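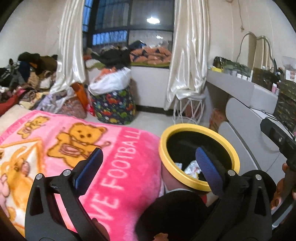 FOR IMMEDIATE RELEASE

Can a machine tidy a bedroom yet? Damside home-help firm Tanance publishes its chores report

Damside, 9th May

Hello, I'm Gráinne Foley and I run Tanance, a home-help firm that has been cleaning, ironing and sorting out spare rooms in Damside for 14 years. I'm writing this one myself, because the last time we let someone else write our press release it used the word "solutions" four times and my mum rang to ask what I did for a living now.

We have a new report out. It's called Still Your Turn, it's free to read, and it tries to answer the question our customers ask us more than any other, usually while holding a mop: when is a robot going to do this?

The short answer is that a few chores are close, some are creeping up, and the average bedroom is miles off. The longer answer took us all winter and I've had a great time with it, so bear with me.

What we did

We asked our customers to send us the chores they'd hand over tomorrow if they could. We got 1,154 back (thank you, and yes, I read every one, including the person who wrote "my brother"). Then we worked through them with Gajewski, a small engineering workshop on the other side of town that builds and mends handling equipment for bakeries and packing firms. They know what a machine can pick up for eight hours straight without dropping it, and we know what's under people's beds. It was a good match.

For each chore we wanted to know three things. Can a machine do it now, in an ordinary home, with no one standing over it? Can it do it with help? And if it can't, what's the sticking point? That last one turned out to be the bit I cared about most, and it takes up more than half the report.

The good news first

Floors are in decent shape. A robot vacuum on a clear floor is a useful thing and I'd recommend one to plenty of our customers, so long as they understand that "clear" is doing a lot of work in that sentence. Someone still has to pick up the socks, and picking up the socks was the chore.

Shop floors are further along than homes, which surprised me less once I'd spent a morning at Gajewski. If the trays always arrive the same way round and the boxes are always the same box, a machine can be brilliant. I watched one of their arms move bread tins from a belt to a rack and I could have stayed there all day. Then somebody put a tin down sideways and the whole thing stopped and waited, very politely, for a human. There was a great deal of that in our notes. The machine was fine and then the world was slightly wrong.

We also looked at restocking in a corner shop. Tins and bottles, pretty good. Bags of crisps, hopeless. Anything floppy is trouble, and I'm afraid homes are mostly floppy.

Now the bedroom

Bedrooms are where I started getting stubborn. People think of the kitchen as the hard room, and it is hard, but at least a plate is always plate-shaped. A bedroom is fabric on top of fabric. Think of a proper heap of clothes, with dark jackets and something navy and something purple and patterned all in together, and ask a machine where one garment stops and the next begins. I've been doing this for a living for years and I sometimes have to pull a sleeve to find out.

Then there's knowing what things are for. Is the white plastic bag in the hamper rubbish, or is it lining the hamper? Is the quilt by the window waiting to be put away, or does it live there? A cleaner looks around for a second and makes a fair guess, or shouts down the stairs. The machines we looked at don't guess very well, and they certainly don't shout down the stairs.

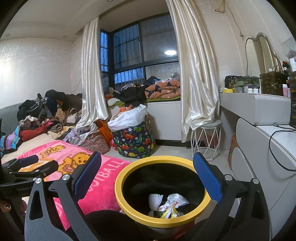 The hand-held gripper and the yellow-rimmed bin, with the dinosaur laundry basket further back.

The bin, though! I did think the bin would be easy. It's round, it has a nice thick rim, and it's sitting there on its own asking to be picked up. Gajewski were keener on it than on anything else on our list and I can see why. A rim is a gift to a pair of jaws.

But look at what goes into a bedroom bin. A paper cupcake liner weighs next to nothing and crushes if you squeeze it. A crumpled plastic bag changes shape every time you touch it. A torn snack wrapper is slippery and thin and likes to lie flat. Lifting the bin is one job, tipping it into a bigger bag without scattering the lot is another, and fishing out the thing that shouldn't have gone in there (it's always an earring) is a third. We scored the lifting as nearly there. We scored the earring as no.

I had a go with a hand-held gripper myself, and I'd recommend it to anyone who feels smug about robots being clumsy. You get two fingers. You can open them and close them. Your own hand is right there, doing nothing but holding the handle, and within a minute you're desperate to reach in and just grab the thing. I came away with a lot more respect for my thumbs and a bit more for the engineers too.

What about the ones in the adverts?

We did look. The best known locally is Trandov, a folding machine for towels and T-shirts that a couple of our customers have tried. I liked it more than I expected to. Given a flat, dry towel it makes a lovely job, better than mine. Given a fitted sheet it gave up, and I can't hold that against it. It also wants feeding one item at a time, so you end up stood next to your machine passing it towels like a nurse in a hospital drama. One customer told us she found it restful. Another has it in the garage.

So we've put it down as "can do, with help", and that's where most of the interesting stuff in the report has ended up. I had been expecting two piles, yes and no, and the middle pile was far and away the biggest.

Am I worried about my job?

I get asked this by everybody from my dentist to the man who services the vans. No, I'm not, and I'd say so even if I weren't sending out a press release. If a machine comes along that can empty the bins and change a bed, I'll buy it and put it in the van, and my team can get on with the parts people really value us for, like noticing that someone hasn't been eating properly, or finding the school jumper. We've taken on new staff this spring and we're looking for more in June, so do get in touch if you can fold a fitted sheet. (If you can, I'd also like to know how.)

What does bother me is people being sold something that'll sit in the cupboard. We've included a page of questions to ask before you spend your money. The first is "what do I have to tidy up before it can start?" and I'd put that to any salesperson you meet.

Getting hold of the report

Still Your Turn is free. We've printed 500 copies, and 400 of those are going out with our regular customers' June paperwork, so the rest are at the front desk in the Damside office until they run out. If you'd like one posted, ring and ask and we'll pop it in an envelope. There's a large-print version as well.

We're also having an open evening in June with Gajewski, who'll be bringing an arm and some bread tins. Bring something awkward from your own bedroom floor and we'll see whether it can pick it up. Clean things only, please. Children are welcome, and there'll be tea.

Notes for editors

Tanance is a home-help and cleaning firm based in Damside.

Gajewski is an independent workshop and wasn't paid for its part in the report. Trandov's makers had no say in what we wrote and didn't lend us a machine. We used our customers' own.

Gráinne Foley is available for interviews and is happy to talk on the radio, though mornings are tricky as she's usually up a ladder. Please ask for her by name at the Tanance office.

ENDS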